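# Why Do Cars Have Seat Belts?

Next time you climb into a car, look at the strap beside your seat. It's made of threads woven so tightly that they can hold a grown-up in a crash. A seat belt doesn't feel like ordinary cloth. It is stiffer and smoother, and it doesn't stretch much. 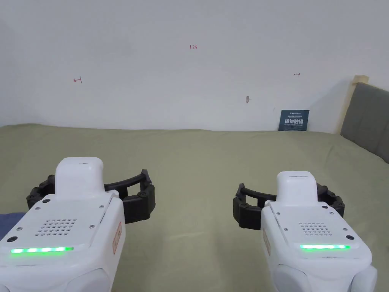
*A green bed sheet. Sheets are woven too, but a seat belt is much tougher.*

When a car is moving, everything inside it moves at the same speed, even you. If the car stops suddenly, your body wants to keep going. The belt holds you back and spreads the push over your hips and chest. Those parts have strong bones. Your tummy doesn't, so the bottom strap should lie low, across the tops of your legs.

Pull the belt slowly and it slides out. Pull it fast and it locks. Inside the car there is a reel, like the one in a tape measure, with a small part that catches when the reel spins too quickly. A spring winds the belt back in when you let go.

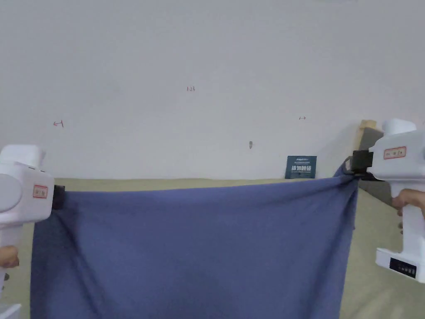

A twisted belt is narrower, so it presses harder on one place. Run your hand along it and turn it flat before you click it in. Thick coats are a problem as well - the belt feels tight, but the coat squashes down and leaves a gap. Take the coat off first and put it over your knees afterward.

**Words to know**

- **Webbing:** the flat, woven strap
- **Buckle:** the part you click into
- **Retractor:** the reel that winds up the belt

Written by Samuele Gentile. Checked by Gerardo Mazza, October 2022.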